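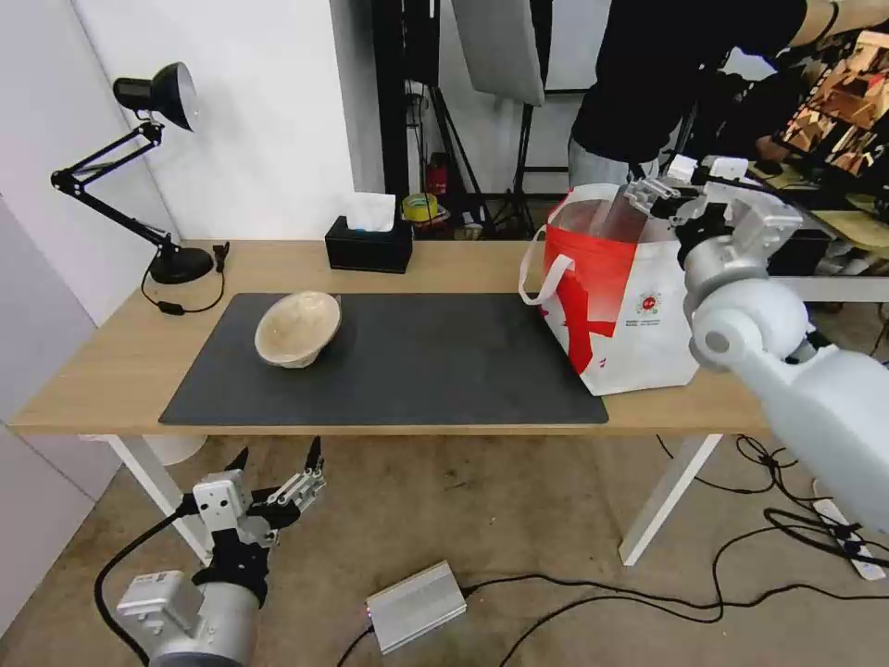
Hryhorii Moroz stopped Matvii Boiko in the fourth round on Saturday night to win the vacant Andar welterweight title at the Dratgate Arena. Boiko, who had gone 15 fights without a loss, was down twice before the referee stepped in with 7 seconds left in the round. Fans started lining up outside the arena in the early afternoon, and the souvenir stand by the east doors was selling fight programs in a white tote bag with a big red pattern on the front. The official crowd was 2877 in a building that holds 4000 for boxing.

Boiko had the better of the first two rounds. He kept Moroz on the end of his jab and landed a hard right to the body late in the second that forced him back to the ropes. Moroz changed his approach in the third, moving inside and working with short left hooks. One of them put Boiko on the canvas a minute into the fourth. He got up at the count of eight but was hurt, and a right hand dropped him again.

"My corner told me to stop waiting for him," Moroz said. "Once I got close he had trouble getting his shots off."

Boiko was checked by the ringside doctor and left the ring on his own. He said he would ask for a rematch.

Moroz, who trains at the Sydorenko gym, must defend the belt against the winner of an eliminator set for Skavetti this spring. Judges had Boiko ahead on all cards going into the fourth.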